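Two Arms, One Kitchen Table

Marianna Zalewska has spent most of this spring with a kitchen that does not exist. It lives on a computer at Milora, a small company where she compares grippers before anybody pays for the real ones. When I visited her in June, she had coffee ready and two windows open on the screen, one for each candidate.

The first gripper is called Clerkus, the second Olszewski, after the workshop that drew it. Both have two fingers. "On paper they are almost the same," she told me. "The price is different, the weight is a little different. But paper does not lift a cup."

Her test is simple to explain. Each pair of arms gets the same table and the same tasks, and it repeats them 2000 times with small changes in where things are placed. The software keeps a record of every contact between a finger and an object. She began with blocks and balls, and after two weeks she threw them out.

"With blocks everybody is good," she said. "I wanted objects which have a bad shape for a robot. A plate is flat, so the finger has to come very low. A tomato is round and there is no edge to hold."

I asked if a simulated tomato can teach anything about a real one. She thought about this for some time. "It teaches me about the position of the fingers. It does not teach me about the skin. For the skin I need to go to the shop."

On her screen the right arm was holding its tomato near the wooden tray, while the left one had a long black fingertip at the red rim of a plate. A red cup was lying on its side on that plate.

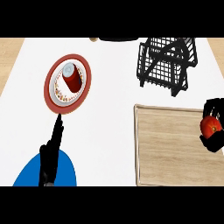

What the numbers do not say

Zalewska does not like to choose a gripper from one score. Her colleague Brodie Trevaskis prefers a single table with a winner at the top, and they have argued over this more than once. "Brodie wants to send one page to the client," she said. "I understand him. But if one hand is better with plates and the other is better with fruit, what is the winner?"

So the report has nine tasks, and each one is scored separately. Clerkus leads in those where a finger must work close to the table. Olszewski is better at keeping hold of round things when the arm turns quickly. Neither of them is good with the wire dish rack, and she wants to change the finger tips before she repeats that part.

The controller is also a question. For now both grippers use the same one, with the same limits for speed and force. Ivan Sydorenko, who wrote most of it, believes this is not fair to Olszewski, which could close more slowly and lose less. She has agreed to give him another run – with his own settings, and with the results on a separate page.

The real hardware should arrive after the summer. Until then, the computer works through the night and she reads the list of failures in the morning, with her second coffee.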